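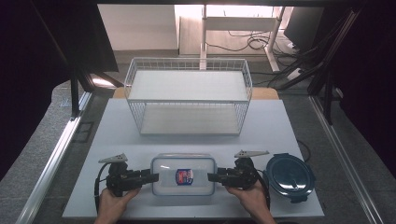 Ravbridge, 18/09/2019 – The Ravbridge Judo Association will move its junior and adult programs to the Hellen Sports Hall in Zatthorpe at the start of the new training season. The hall provides 800 square meters of floor, of which two areas will be fitted with permanent mats. Small items such as finger tape, belts and mouthguard cases will be kept at the mat edge in clear plastic containers and on white wire shelving with solid white panels. Bags and shoes are to be left in the changing rooms.

The association has trained at the Grewal Street gymnasium for nine years. Mats at that site are laid before each session and lifted afterward, which reduces usable training time and causes wear at the mat corners. The permanent areas at Zatthorpe are installed on a sprung subfloor and bordered by a safety zone in a contrasting color. Both areas can be joined for club competitions by removing the divider between them.

Membership across the association's clubs stood at 2761 at the end of May. Demand for junior places has been highest in the under-12 age group, where a waiting list has been in operation since last season. Members already on the list will be offered places first, in order of application. Remaining places will be opened to new applicants after that process is complete.

Sessions will be grouped by age and grade. Beginners will follow an introductory course covering breakfalls, basic holds and the first set of throws before joining a mixed class. Adult classes will be divided into technical sessions and randori sessions. Kata practice will be held separately on the smaller mat area. The full timetable will be sent to members by email and posted at the hall entrance.

Fees for current members are unchanged for the coming season. Direct debit arrangements set up for Grewal Street remain valid and do not need to be renewed. Members who pay by session should note that payment will be taken at the hall reception desk – coaches will no longer accept cash on the mat.

Gradings will continue under the existing syllabus. Candidates must present a valid license and an up-to-date grading record on the day. Results entered at Grewal Street carry over in full, and the minimum time between grades will be calculated from the date of the last recorded grading, regardless of venue.

The hall is accessible from the Zatthorpe bus station on foot. Parking is available behind the building, with step-free entry from the rear parking lot. Spectator seating is on the upper level only. Parents of children under eight are asked to remain in the building during sessions.

The Grewal Street gymnasium will remain in use for the competition squad until its current rental agreement ends. Squad members will receive separate notice of the transfer.

Membership and press inquiries should be directed to the Ravbridge Judo Association office during normal working hours.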